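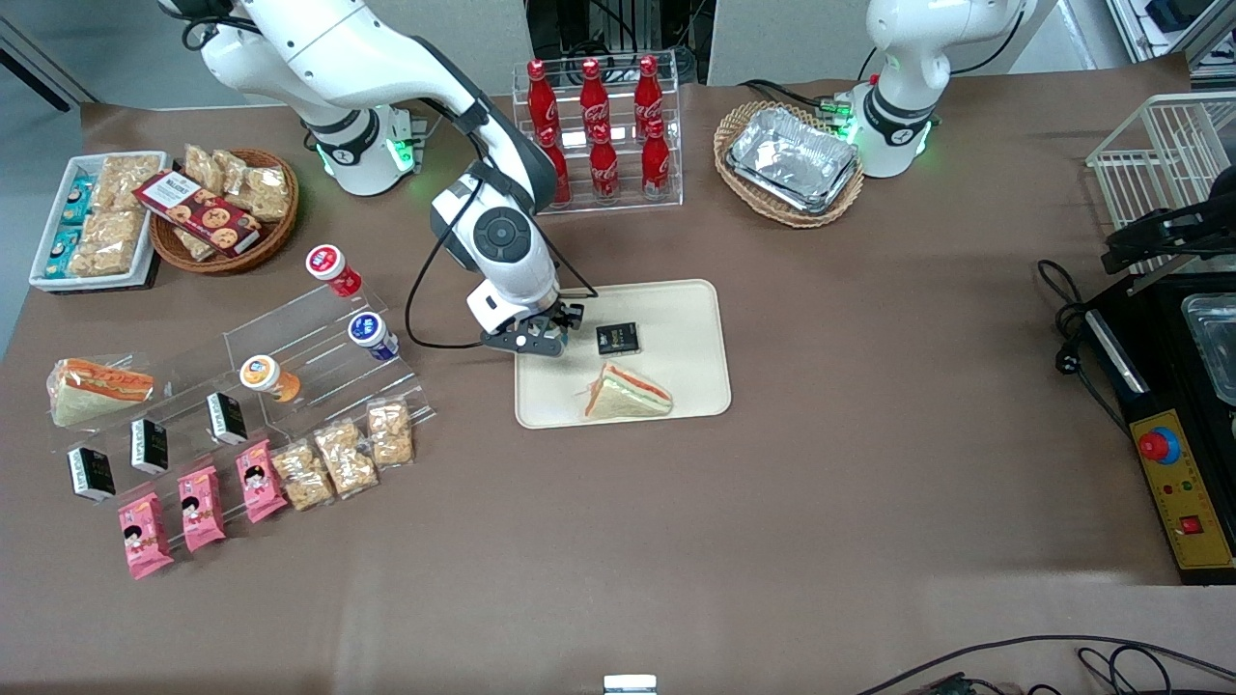

A boat ride ought to be slow, she told me before I had even sat down, and if people complain that nothing happens for the first stretch then they haven't been listening to the water.

Parks > Sullovero > Rides > Interviews

We were talking about the Lemido Lagoon, the indoor boat ride at Sullovero that has been running since 2000 and that went back into service this spring after a long winter closure. She has worked on it nearly the whole time, first loading guests at the dock and now looking after the show side of things, meaning the lights, the sound and all those painted herons. I have loved this ride since I was too short to see over the side of the boat, so I'm afraid I asked far more questions than she had planned for.

The closure began in February, when the channel was drained. "Everybody wants to know what we found down there," she said. "Hats, mostly. A great many hats, and one very nice shoe." The real work was in the lantern market, the big room near the end, where the lamps had faded so slowly that even the crew had stopped noticing. There are 67 of them, and every one was taken down, cleaned and repainted from the original color notes.

"I thought the yellow was wrong when the first ones went back up," she told me. "I went home quite upset about it. Then I dug out my old snapshots, and no, that was the yellow. We'd all gotten used to brown."

The new soundtrack has had a rougher welcome, at least among the regulars I talk to. The tune is the same, but it was recorded again by Naltero, the studio that handles the park's parade music, and the accordion sits much farther back than it used to. She took this in good humor. She misses the accordion too, a little, but in the old mix you couldn't hear the frogs at all -- and she is very fond of the frogs.

I asked about the drop, of course. There are really 2 of them if you count the small dip before the storm room, and she does count it. From the dip to the dock takes 90 seconds, and she says that part is timed more tightly than the rest of the ride put together, as the thunder has to land when the boat is just under the bridge.

As for Cassim, the talking pelican from the old waiting line, he is coming back, though she wouldn't say when or where. "He's had his beak done," she said. "Let him rest." She was more forthcoming about the best seat, and I pass it on gladly: back row, left side, after dark if you can manage it, when the line is short and the dock lamps are on. I rode there twice that evening, and got my sleeve soaked both times.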